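Ticket 809: right finger stops before full close
Site: Wurgate, cell 2
Opened by: cell operator, Urotel
Status: waiting for parts

26th February. At start-up the gripper closes normally on the left, but the right finger stops early and the controller gives a position error. I get the same error in 6 tries from 6. After a restart it goes away for a short time, then comes back.

What I have checked until now: the cable at the wrist is well seated, the air temperature is normal, the software is the same version as in October. I cleaned both linkages with a dry cloth and tightened the hex-socket screws by hand, only lightly, because I do not have the torque values. With the power off, the right linkage feels a little stiffer than the left one at the pivot.

The handling work in this cell includes a wooden string instrument with a braided cord. In the wrist camera view the GALBOT lettering on the housing can be read, and the finger linkages are on both sides of it.
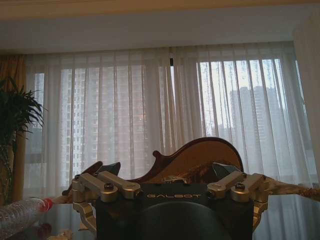
Royer asks if the error comes also when the gripper closes with nothing between the fingers, and would like the motor current of both sides from such a test.

I did this test after lunch. The error comes also with no load. The current on the right is higher than on the left during the whole movement. I have attached the log file.

Next steps: Tevosby sends 2 pivot bushings and the torque table. Until they arrive I keep the cell in manual mode at low speed. Please do not close this ticket before the no-load test is repeated with the new bushings.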